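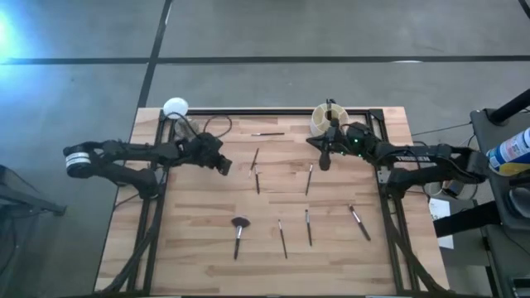
Art and Craft Room – Worktables, Brushes and Small Storage
Room safety and condition checklist, with comments

Site: Tustholm, ground floor
Completed by: Liesbeth Visser
Period: June
Inspection day: Thursday, before opening

Ratings used: OK / Attention / Action / N/A
"Attention" means the item may stay in use and is looked at again at the next inspection. "Action" means the item is corrected before the next class.

Section 1. Worktable, butcher-block top

1.1 Top surface free of splinters and raised grain
Rating: OK
Comment: Checked by hand along the strips and across the joints, then with a cotton cloth. The cloth did not catch.

1.2 Glue lines between strips closed
Rating: Attention
Comment: One hairline opening on the underside, 39 mm long. It does not reach the upper face. Ends marked in pencil with the month so that any growth can be measured.

1.3 Finish intact
Rating: Attention
Comment: Finish is thin near the front edge. Water drops soak in there within a few minutes and stand elsewhere. Sand lightly and re-oil when the room is closed overnight. Oil rags are to be laid flat outdoors to dry and not put in the indoor bin.

1.4 Edges and corners eased
Rating: OK

1.5 Table stable under load
Rating: OK
Comment: No rocking with hand pressure applied at each corner in turn. Fasteners under the top checked with a wrench – one took a quarter turn.

1.6 Height suitable for standing work
Rating: OK
Comment: Stools are available for seated users. See Section 5.

Section 2. Brushes

2.1 Brushes laid out separately for inspection
Rating: OK
Comment: Each brush is to lie on the bare tabletop without touching the next one. Brushes inspected in a bundle were passed last year with cracked handles in the middle of the bundle.

2.2 Handles free of cracks and flaking coating
Rating: Action
Comment: One handle flaking at the grip. Withdrawn. Replacement requested from Flernora on the regular supply order.

2.3 Heads secure
Rating: OK
Comment: Light twist test only. Do not pull on the bristles.

2.4 Bristles clean to the base
Rating: Attention
Comment: Dried acrylic found near the base of two brushes in the spare stock. Soak in Illine brush soap, rinse, reshape with the fingers and dry flat. If still stiff after a second wash, move to the glue box.

2.5 Solvent brushes kept apart from water-based brushes
Rating: N/A
Comment: No solvent work is permitted in this room.

Section 3. Holders and containers

3.1 Round divided holder – stable, placed away from the table's front edge
Rating: OK
Comment: Rear right is the assigned position. Holder does not tip when knocked lightly at the rim.

3.2 Holder compartments clean and free of sharp debris
Rating: Attention
Comment: Pencil shavings and a bent pin removed. Turn the holder over and empty it at the end of each week. Blades and loose pins are not stored in it under any circumstances.

3.3 Dividers firmly seated
Rating: OK

3.4 Translucent containers free of cracks
Rating: OK
Comment: Filled with water at the sink and left on paper towel for 16 minutes. No leaks. Discard any container with a split rim, including those that still hold water.

3.5 Contents of containers labeled
Rating: Action
Comment: Labels on two shelf containers had washed off. Relabel in waterproof marker, on the body and not on the lid – lids get swapped.

Section 4. Floor and access

4.1 Floor smooth, clean and dry
Rating: OK
Comment: Gray floor shows water poorly. Check from a low angle with the lights on.

4.2 Clear walkway from worktable to sink
Rating: OK
Comment: 188 cm measured at the narrowest point.

4.3 Cables kept out of walkways and away from water
Rating: OK
Comment: Repeat this check whenever a table is moved.

4.4 Exit route unobstructed
Rating: OK

Section 5. Seating, lighting and supplies

5.1 Stools sound, feet present
Rating: Action
Comment: One rubber foot missing. Stool tagged and moved to the store room.

5.2 Light level at the tabletop
Rating: OK
Comment: 500 lux at table center, blinds down. Reading taken with the handheld meter.

5.3 First aid kit complete
Rating: Attention
Comment: Small adhesive bandages low. Eyewash in date.

5.4 Safety data sheets available for paints and soaps
Rating: OK
Comment: Sheet for the Illine soap is filed under B for brush care.

Open actions
2.2 Replace withdrawn brush – L. Visser
3.5 Relabel shelf containers – room supervisor
5.1 Fit stool foot, retest on level floor – maintenance

Items rated Attention carry over to the next sheet under the same numbers. Signed copy in the room binder, behind the cleaning schedule.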